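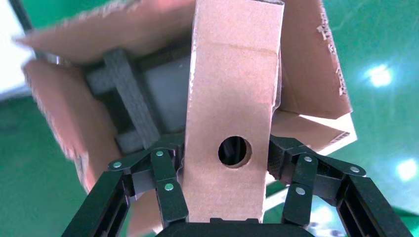
A foam insert is a piece of soft or firm plastic foam, cut or moulded to sit inside a box and hold the goods still while they are carried, stacked and stored. It is used mainly with corrugated cardboard boxes, where the board takes the load from outside and the foam takes up the space between the walls and the contents. Many inserts are solid blocks with a hollow cut in them, while others are made of bars that cross to form a grid, as with the dark charcoal-grey foam in the open brown box, where thick bars meet at an angle beside a tall flap with a round hole punched through it. The word "insert" is also used in the trade for card dividers and moulded paper trays, and older price lists do not always say which is meant.

Background

Before foam became cheap, fragile goods were packed in straw, wood wool, sawdust, shredded paper or folded blankets. These materials settled during a journey, so that a box which was full when it left the warehouse could have a gap at the top when it arrived. Packers dealt with this by overfilling. Foam keeps its shape better under light loads and can be cut to the same pattern many times over, which made it attractive to firms sending out large numbers of the same item.

In the packing trade the change was gradual. The packaging firm Drovard, which made straw sleeves for bottles, went on selling them for several years after it had begun cutting foam, and its catalogue listed the two side by side under "fillings". Its first grid insert, sold under the name Filip, came flat in bundles of 100 strips. The customer slotted the strips together by hand.

Materials

Most inserts are made from polyethylene, polyurethane or expanded polystyrene. Polyethylene foam is fairly firm, springs back after a knock and is often chosen for heavier goods. Polyurethane is softer and has open cells, so it takes in water and can crumble with age. Polystyrene is light and stiff but breaks under a sharp blow and sheds small beads.

Colour has little to do with performance. Black and dark grey are common in boxes for tools, lenses and instruments, partly from habit and partly because marks show less. White is usual for kitchen goods. Pink foam has often been treated to reduce static and is used with electronic parts, though some anti-static foam is black and the colour alone is not a safe guide.

Shapes

The simplest form is the flat pad, laid at the bottom or top of the box. End caps are made in pairs and fit over the two ends of an item, leaving the middle uncovered. Corner pieces do the same work with less foam and are found on picture frames, mirrors and table tops.

A cut-out insert has a hollow that follows the outline of the item. It gives a close fit but can only be used for that item or one of nearly the same size. Pick-and-pluck foam is scored into small cubes which the user pulls out by hand to make a hollow.

Grid inserts, also called lattices or cross-bars, are made of straight bars set at right angles. The bars may be moulded as one piece or cut with half-depth slots and pushed together. They divide the box into cells, or act as a brace above or beside a flat item. The Vandard pattern uses bars with a ribbed face, which grip the goods a little and leave air between the foam and the surface. Flultach bars are smooth and have rounded ends, and are made in 3 widths.

Fitting

The insert is normally cut slightly larger than the inside of the box, so that it is squeezed into place and does not need glue. Too tight a fit makes the walls of the box bulge and spoils the stack. The bottom pad goes in first, then the goods, then any side bars, and finally the top pad, which should stand just proud of the fold line so that closing the flaps puts light pressure on it.

Italo Orlandini, in his handbook for warehouse packers, advised closing the box and rocking it from side to side before taping. He gave a rule of two fingers' width of foam on every side for goods that one person can lift, and more at the corners. The handbook also includes a table of bar depths, which later printings dropped.

The box

An insert depends on the box around it. Corrugated board loses much of its strength when damp, and a foam grid will not keep a softened box from sagging. Folding weakens board as well. Flaps that have been opened several times show extra crease lines, and their corners fray and show pale fibres. Packers who reuse boxes generally look at the corners first.

Round holes in the flaps or walls serve different purposes according to the design. They may be finger holes for lifting or opening, vents, or places for a plastic clip. Larger oval holes are usually hand grips. An insert should not press on the board next to a hand grip, as this leaves no room for the fingers.

Reuse and disposal

Polyethylene inserts can be used many times if they are kept dry and out of strong sunlight. In Drovard's own drop tests, a set of ribbed bars was used for some 200 falls before the ribs were judged too flat to grip. The firm's returns depot logged 1072 inserts in one November, most of them sound enough to be sent out again after brushing.

Household recycling schemes often take the cardboard and refuse the foam, so the two are best separated before they are put out. Clean polyethylene can be melted and made into pellets where there is a plant nearby. Polystyrene is bulky for its weight and is usually pressed into blocks before it is moved. Polyurethane offcuts are shredded and bonded into carpet underlay, and smaller pieces are sold as cushion filling.

See also: box liner; corrugated fibreboard; moulded pulp; wood wool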